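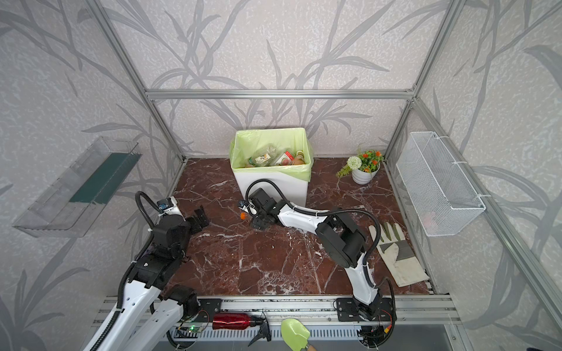
Covport Makers, catch-up minutes, 11/2/19

Five of us made it, plus one apology that came in by text while I was still hunting for a pen. I took the notes again, so blame me for the spelling. We started late as the urn was slow, and then had to find the good biscuits.

Last meeting's minutes
Accepted. One correction: I wrote that the Skostby order was for shelves, and it was for hooks. Sorry!

The bin and what goes in it
This took up most of the evening, as I suspected it would. We all like having the bin at the back on the marble, because you can reach it without walking off, and the green liner is a good fit with plenty to fold over the rim. The trouble is what ends up inside. Have a look at the photo and you'll see a clear plastic bottle, a red and white carton and another bottle with a gold cap, and that's a fair bit of packaging for a bin we've been calling general rubbish. Two people thought it should just become the packaging bin and be done with it. I was for a second bin, but I got talked out of it on the grounds of space (fair enough, I suppose).

Agreed: it stays where it is and becomes packaging only. Food scraps go out to the kitchen with you. Bottles get emptied in the sink first, please, lids back on.

We also went around in circles on who changes the liner. For November it'll be whoever locks up. I've priced liners from Daletti at 500 to a box, and we can get four boxes, so 2,000 all up, at a much nicer price per box. There was some laughing at the idea of storing that many. We're getting one box.

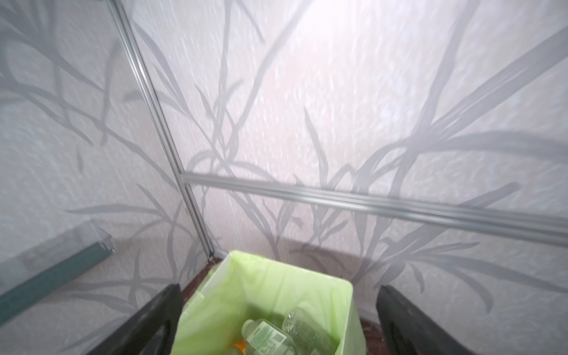 The walls
Everyone who spoke was happy with the grey grass pattern. I'd been a bit worried it would look like a dentist's waiting room and I take it back, I love it, especially the long blades crossing over each other low down behind the bin. Somebody asked if it can be wiped. The Skoryk leaflet says a damp cloth and no scrubbing, so let's all stick to that. The texture of it will hold dust if we let it go, and the grooves in the silver rails will too, so I've put both on the monthly wipe-down list. An old toothbrush is great for the grooves.

The plant
Staying! There was a motion (half serious) to swap the artificial one for a real one. It was lost after we tried to name anybody who'd water it over the summer break. I do like the little orange flowers and the white pompom one. It needs a dust now and then, and I said I'd do it.

Gloves and small bits
The cream and grey glove with the green stripe on one finger was out on the marble again. If it's yours, or you know where its mate is, let me know. We talked about using the wire basket on the wall for gloves, and people were keen, so we'll try it until the next meeting and see if it sticks. The clear shelf on the other side was left for next time, as we were getting tired by then.

Other business
The Skostby hooks are still on back order. I'll ring them again.
The key to the side door is stiff, so jiggle it and don't force it.
Bring your own mug next time, we were two short.

We wrapped up after around 4 cups of tea each. Next meeting is same place, same time, date to come by email once I've checked the room.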